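Giving up the second freezer

July 26, 2018

We sold the chest freezer on Monday. It had been in the garage since we moved in and it had cost us 397 pounds new, which seemed a lot then. The man who bought it gave us 30 and took it away in a horse trailer.

I have been meaning to write about food storage for a while, mostly because of a comment under my post on batch cooking, where somebody asked how much of what we froze we ever ate. I didn't reply because I didn't know. So in the spring I stopped putting anything in the freezer and we started eating down what was in there. It took far longer than I thought it would.

The top layer was fine. Bread, peas, a couple of chickens, fish fingers, the ice cream tub that had ice cream in it. Under that were the other ice cream tubs. I used to write on the lids with a marker pen, but the pen comes off once there is frost on it, and I must have known that because at some point I changed to masking tape, and then the tape came off as well. There was a drift of loose labels at the bottom of the freezer. One said "lamb (hot)". I never found out which tub that belonged to.

So most nights were a guess. You take a brown block out in the morning, leave it in a bowl in the fridge, and by six o'clock you know if you are having chilli or stewed plums. Twice it was plums. We had rice on already the second time, and ended up eating rice with cheese on top and plums afterwards.

What I learned about which things keep:

Soup keeps well if it is smooth. Anything with potato in it goes grainy. I had read this many times and carried on freezing leek and potato soup regardless, because it was what I had made too much of.

Cooked beans are very good. I would still freeze these, and do. A bag of cooked chickpeas laid flat takes up almost no room and is ready in the time it takes to fry an onion.

Stewed fruit keeps for years. The gooseberries were from the old house.

Stock is a waste of space unless you boil it right down. I had eleven-inch tubs of what was basically chicken-flavoured water. Now I reduce it until there is only a cupful and freeze that in an ice cube tray.

Grated cheese is fine. Blocks of cheese crumble. Bread is fine for a month or so and then tastes of freezer, although toast hides it.

Courgettes should not be frozen in any form. I had a great many courgettes. They went on the compost, and I felt bad about it, but I had already felt bad about them once when I froze them instead of eating them, so I suppose that was the second half of the same thing.

The electricity was the other reason. I put one of those plug-in meters on the freezer and left it there, and wrote the reading on the wall calendar when I remembered. I multiplied it up to a year and got 814 units. It was an old freezer, with a split seal along the back where it had been pushed against the wall, and the garage gets the sun all afternoon. A newer one would use a good deal less. Still, that was what ours used, and it was using it to keep courgettes.

I did think about replacing it with something smaller. There is a shop on the Cletville road that does reconditioned ones and I went and had a look. They had an upright one with drawers, a Skonditz, in good condition, and I measured it and went home and measured the gap by the back door, and it would have gone in with room to spare. Then I didn't buy it. I think if I had got it home I would have filled it by October.

What we have now is the freezer part of the kitchen fridge, which has 2 drawers. The top one is for things we bought frozen and the bottom one is for things I have made. When the bottom drawer is full I stop making extra. This sounds very simple and it has changed how I cook more than anything else I have tried.

For one thing, I have gone back to smaller pans. For years I did everything in the big stockpot, because if you are going to the trouble of making a stew you may as well make three. Now the stockpot is in the loft with the preserving pan and I use the ordinary saucepan nearly every night. It is quicker. Water boils in half the time, the onions don't sit in a heap and steam, and there is less to wash up. If there is a portion left over, one of us has it for lunch the next day. I had forgotten you could do that with leftovers.

I got rid of some of the other big things at the same time. The slow cooker went to the charity shop along with the two largest casserole dishes. I kept the roasting tin, which doesn't fit in the cupboard and lives in the oven, so that every few weeks I heat the oven up with it still inside.

It has meant more shopping. I won't pretend otherwise. We used to do one large shop a fortnight and top up with milk, and now I go twice a week, on foot if it's dry. I don't mind the walk. I mind the queue. The bill has come down a little, though I haven't kept proper records, and some of that will be that we have been eating mystery tubs since March and not buying meat.

The garage is better for it too. I can get to the shelves at the back now, and the bicycles go where the freezer was, and there is no longer a wet patch on the floor whenever the door has been left open in hot weather. We found a set of garden chairs behind it that we had both assumed were left at the last house. They need a coat of paint.
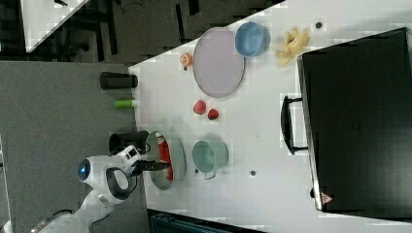
Smaller cookware is enough for most nights.

I should say what I would do differently, for anyone who is thinking of trying the same.

I would have started in the autumn. Eating a freezer's worth of stew through May and June is hard going, and this July has been so hot that the last of it was a real chore. We had beef casserole on an evening when the kitchen thermometer wouldn't have been out of place in a greenhouse. I would have liked that casserole very much in January.

I would also have emptied it all out on the first day and looked at it. I didn't, because I thought it would thaw, but you can do a lot in half an hour with a few picnic rugs and some cool bags. If I had done that I could have written down what was there and planned round it. As it was I worked from the top down, so we had all the nice things in the first three weeks and then a very long run of brown blocks.

And I would check the insurance or the guarantee or whatever it is before selling. Ours was a Vorkia and had a ten-year guarantee on the compressor that I only found in the drawer after it had gone. I posted it on to the buyer. He may never need it, but it is more use in his drawer than in mine.

A few people have asked what happens with the allotment now there is nowhere to put a glut. I've planted less. There are three courgette plants fewer than last year — so one — and it is still giving us more than we want. The beans I am letting dry on the plant this time, for jars. The blackcurrants had to be dealt with all at once, and I made jam, which took a whole Sunday and every jar in the house, and gave the rest away in bowls up and down the road. I got most of the bowls back.

The only thing I miss is ice. Our fridge makes the kind of ice that tastes of fridge, and the big freezer used to hold three bags of the bought sort. In this weather I would like a bag of ice. I have been putting the squash in the coldest part of the fridge at breakfast and it's nearly as good.

Next month I want to do the same with the larder cupboard, where I know for certain there are four open bags of red lentils, and a tin of something from Chuang, the supermarket by our old flat, that I moved twice without opening. If anyone has a use for a lot of pearl barley, please leave a comment.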